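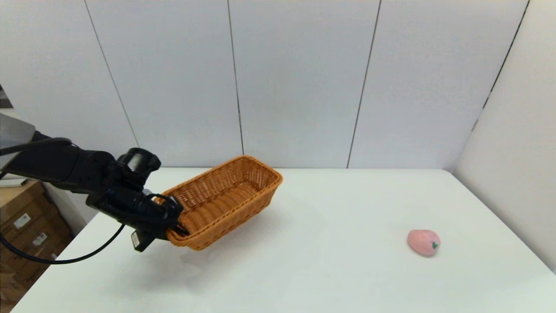 How many examples does the arm need before it can do a new task without help? For a single pick-and-place on a clear table, we have been getting useful behavior from 50 good ones, and more of the same kind stops helping long before we run out of patience.

10 May 2019

Basket and strawberry task, second round. Goal for the day was a clean set with the basket as the thing that moves and the toy strawberry as the thing left alone. The first round had the basket sitting still and the toy going into it, and the policy trained on that set learned to head for the toy whatever we asked. So now the instruction is "move the basket" and the strawberry stays out on the table as a distractor.

Recorded 71 demonstrations, kept 50. What got thrown out:
— basket slipped in the fingers partway through the lift
— operator paused too long before closing the gripper (the long pauses teach it to pause, we saw this in February)
— the toy got bumped
— logger started late and missed the approach

Grip is on the short end, over the rim. Tried the long side first and didn't like it. The basket swings and the far end comes down wherever it wants. From the short end it tips up but it tips the same way every time, and the model seems fine with a tilt as long as the tilt is consistent. The woven wall gives a little under the fingers, so I lowered the closing force until the rim stopped creaking. Wrote the new value on the tape by the Conum controller. Please don't put it back to the default without asking.

Lifts are low on purpose. Only enough to get the bottom off the table, then across, then down. High lifts look nice but they eat up frames and the set-down gets sloppy.

Start positions: I moved the basket by hand between demos and tried not to follow a pattern. Looking at the plot afterward, I followed a pattern. There is a heavy cluster in the middle of the table and almost nothing along the far edge. Next session we should use the printed position list and stick to it, even when it feels slow. Same for the strawberry, which spent most of the day on the right half. If we leave it that way the model will just learn that the right half is off limits.

Cable. The loop off the arm hangs low enough to worry me when the arm goes out over the table. It didn't catch on anything today. I would still like another clip on the upper arm before we start on the far edge positions. Put it on the list for Monday.

Lighting stayed even, white table and white walls, not much shadow. Good for getting started, bad for later. The Vörös set was recorded in conditions this clean and fell apart once there was a patterned cloth on the table. I'd rather mix in a few messy backgrounds at the next session than wait for that to happen again.

Labels: every kept demo has the instruction text, the operator code and a success mark. I marked success from the video, not from memory. On 2 of them I had it wrong in my own notes, so please do it from the video.

Training run is queued on the Nendar machine, same settings as last time, capped at roughly 600 steps for a quick look. If the arm goes to the basket and not to the toy, that's enough to keep collecting this way. If it hovers between them I'd check the instruction text before blaming the demos, there was a stray space in the old template.

Still to do: back up the raw logs, delete the false starts, print the position list.

Recent entries
Gripper finger pads, old against new
Strawberry into basket, first round
Why the Vörös set failed on the cloth
Gullulitz teleop handles: setup notes
Naming rules for demo folders

Nendar workshop notebook — questions to the bench mailing list — Back to top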